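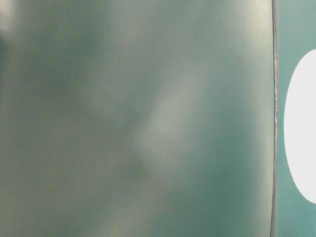 I get asked a lot how I keep my camera views usable on a robot cell, so here are my house rules. They started as a note I wrote for Liya Teshome when she joined us at Midberg, and they've grown a bit (sorry, Liya!).

Step 1. Look at the live view before you enable the arm

Open every camera feed full size, not the little thumbnails. If you've got a big blurry shape where your workspace should be, stop and sort that out first. I've thrown away 45 runs in one afternoon by skipping this, and I'm still mad about it.

Step 2. Creep in at low speed

Bring the fingertip to the part slowly and keep a hand near the stop button. I like to see the tip, the roller and the part all in one view, with plain background past them.
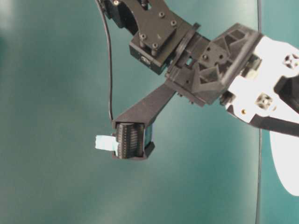 Step 3. Trace the cables

Follow each one with your eyes from the mount down, then jog the wrist through its whole range with the arm slowed way down. Anything that swings near the fingers gets tied back. Power off before you reach in, please, even for one zip tie!

Step 4. Write it down

Run number, who checked, what you changed. Getachew Alemneh and I share one log, and it's up to 2,297 entries now. Mine are the messy ones. Do a fresh check every 100 runs, and again whenever somebody bumps a camera.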